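The Long Life of Spare Keys

Almost every household has a drawer, a bowl or an old tin where the keys go to rest. Ours is a biscuit tin, and last winter I emptied it on the kitchen floor. I could explain perhaps half of what fell out.

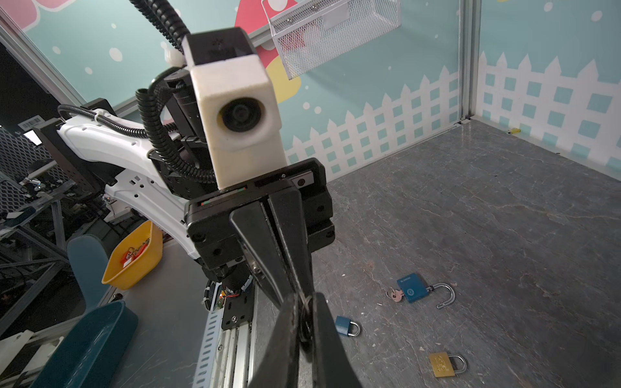
A small metal ring, held near the tips of two black fingers.

I came to Daltden eleven years ago, and the first thing I received here was a key. The second thing was a copy of this key, for "a person you trust". I didn't yet know any person in town, so the copy stayed in my coat until spring. Later it went to the neighbor across the landing, and hers came to me. We have never spoken much, but I think this exchange was the real beginning of my life in the building.

In the village where I grew up the key hung on a nail beside the door, on the outside. It protected the house from goats and wind. When I tell this in Daltden, people smile as if I am describing another century.

The last shop in town which still cuts keys by hand is Gallagher, behind the bus station. On the back wall there are 350 hooks with blank keys, and the older ones at the top are for locks that are not made anymore. A simple copy is ready in a few minutes. For a church or a barn you may wait until the next week, and you must bring the old key and leave it there, which some customers do only with great pain.

The work is changing. Many new apartments near the river open with a code, and the shop now earns more from shoe heels and watch batteries than from doors. In the older streets of Brellavow, one hour away by train, it is different. The houses there are rented by the room, tenants come and go, and one landlord I met carries 27 keys on his belt. He knows each of them by touch – he showed me this on a dark staircase, and he was quite proud.

I asked him what he does with keys that no longer open anything. He keeps them, of course. He said that a lock can be thrown away without a thought, but with a key you always hear a small voice asking if you are sure.

My own tin is a little lighter now. I took out two bicycle keys and one for a suitcase I lost at Udano station. The rest went back, including the long one with the green thread, which fits no door in our apartment. I have tried it again this week, also in the cellar.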